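# Is showing the arm by hand worth it for PC teardown and rebuild, or should I just script it?

**rundura_bench**

I help run a small repair and reuse shop called Dallura. We take in old office desktops, pull the drives, memory and CPUs, test them, and put good parts back into cases that are worth selling. There's talk of buying a used two-arm cell for this. The reseller, Ivus, keeps telling us we won't need a programmer because you "just show it" what to do, either by pushing the arm around by hand or by driving it from a second set of handles.

I have watched the sales video and I don't buy it. In the video the arm puts one memory stick in one slot, and then the music gets louder. What I can't find out from anybody:

- How many times do you have to show it a job before it can do the job by itself?
- Does it carry over to a different case, or do I start from zero every time a different model comes in the door?
- Is pushing the arm by hand better or worse than driving it remotely?

Our mix is bad. The last time I went through the intake sheet for March we had 456 towers, and hardly any two pallets matched. I'm handy, I can follow a manual, and I've done a little scripting. I am not a robot person and I don't want to become one.

If the answer is "don't," I'm fine with that. I'd like to hear it from someone who isn't selling.

---

**slotted_table**

Don't. We looked at the same thing and a person with a magnetic screwdriver beat it every time. You are paying for a very slow employee who needs the parts laid out for him. Spend the money on a second bench and better lights.

Also ask Ivus what happens when the fingers drop a CPU. I asked and got a brochure.

---

**Mac Mathúna Reuse (shop account)**

The answer above is a bit quick, though I don't disagree with where it lands for most shops. I spent a winter doing demonstrations on a two-arm setup for desktop work, so I can give you real numbers, with the warning that they are from one setup and I wouldn't bet your rent on them.

**How many times.** For picking a drive out of a fixture, we had something usable after 50 demonstrations. For memory it was a lot worse. We recorded 111 and I still wouldn't leave the room while it was running. Lifting a stick out of a tray is easy. Lining it up with the slot and pressing is where it falls apart, and pressing is the whole job. Anyone who quotes you one number for "assembly" is mixing those together.

**By hand or remote.** Pushing the arm by hand feels great for the first ten minutes. You get a nice sense of where the arm wants to go. Then you notice that your own hands and sleeves are in the camera view, which is no good if the system is supposed to learn from the camera. You also can't feel how hard the gripper is pressing on the part, since you're the one shoving the arm. And with two arms you run out of hands.

Remote is clumsy at the start and better later. Your body stays out of the way, both arms can move together, and what gets recorded is closer to what the arm will see when it's alone. Depth is the hard part. I overshot slots all through the first month. If your handles don't push back when the gripper touches something, you'll be guessing at contact by watching the part wiggle on a screen, and I never got to like that.

Some rules we ended up with:

1. One person does all the recordings for a given task. When we traded off, the arm learned a mix of two styles and did neither well.
2. Throw out the ugly runs. We kept everything early on and paid for it.
3. Pausing to think gets recorded too. If you stop above the slot to scratch your nose, it will learn to hover there.
4. Record some recoveries on purpose — a crooked part, a missed grab — or it will have no idea what to do when it misses by itself.

**Carrying over.** This was the worst of it. We had 3 chassis types and I thought of them as basically the same computer. The arm didn't. A board sitting a little lower in the case was enough to ruin the memory task until we'd recorded more. Drives carried over better because they always came from the same fixture.

The bench and the inside of one tower:
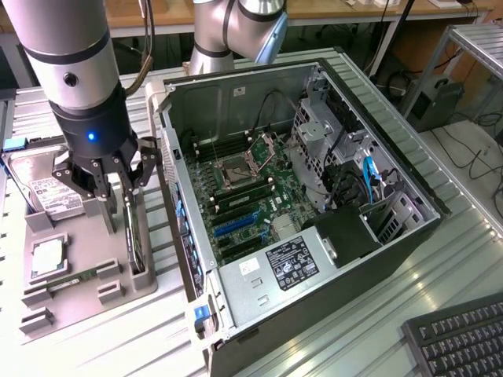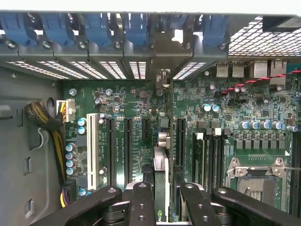
My own doubt about all of this is how much of the work has been done before the arm starts. With a teardown you at least begin with a messy machine, but for a rebuild somebody has to open the tower, lay it on its side, and put every loose part in its place. Look at the gray tray on the left in the first one, with a pocket for the CPU and a long slot for the memory module. Loading something like that takes a person real time. If you leave it out of your math, the robot looks quick. If you put it in, you may find you could have pushed the memory in yourself while you were standing there. The second one is the view I'd ask Ivus to show you live, from down at the gripper. The fingers are on either side of a graphics card and they fill a good part of the space you'd want to see through. Whatever you're demonstrating, try it with only that view and see how sure you feel about where the card meets the board.

What I'd do in your place is ask for a day on their cell with your towers, picked by you, off your own pallet. Bring the ugly ones. Record the demonstrations yourself, and don't let their best operator do it. Then have them run it with everybody's hands off the handles and write down what it does, including the tries they say don't count.

If all you want is drives pulled from open cases, and they're willing to let you keep the recordings, it could be worth a short rental. For memory and CPUs across a mixed intake, I'd hold on to my money for now.

---

**rundura_bench**

Thanks, this is much more than I got out of the reseller. I hadn't thought at all about who loads the tray. I've asked for the day with our own towers and they said they'd "look at the calendar," so we'll see.

One follow-up if you're still around: did you ever go back and add demonstrations to an old task, or was it easier to start over?

---

**Mac Mathúna Reuse (shop account)**

Adding worked for the drives. For memory we started over once, mainly to get rid of my early runs, and the second set was better with fewer recordings in it. Keep notes on which chassis each one came from. We didn't, and sorting them afterward took me more than one evening.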